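Notes, Tuesday session, slot 2 (keep to 12 minutes, leave time for questions)

- Start with the book on the table. Say it's called Plenedix, 118 pages, black and white, shot on one stretch of canal at Rusby.
- I began with colour film and gave it up after the first winter. Explain: the water was always the same brown and I kept cropping it out.
- Slide 3: contact sheet. Let people look before talking.

The edit took longer than the pictures. I had 166 work prints and no order. First attempt went by date and read like a diary. Second attempt went by place, lock to lock, and that's more or less what got printed. 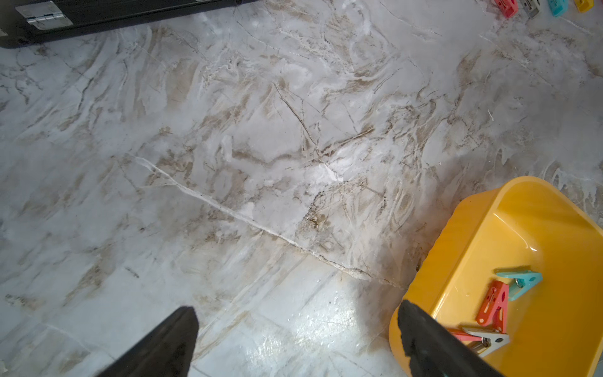
Pairs came next. I'd lay two prints side by side and leave them overnight. If I still wanted to swap one in the morning, I swapped it. Seven pairs survived from the first week. PAUSE, next slide.

- Slide 6: the Nel spread. Mention the gutter. We lost a strip down the middle of the boat and had to reprint that section.
- Slide 7: paper samples from Pitov Press. Pass them round, ask for them back.
- Money: say what the printing cost if asked, not otherwise.

Last part is the show. Small prints, no glass, hung low. Read the caption from page 40, then stop and take questions.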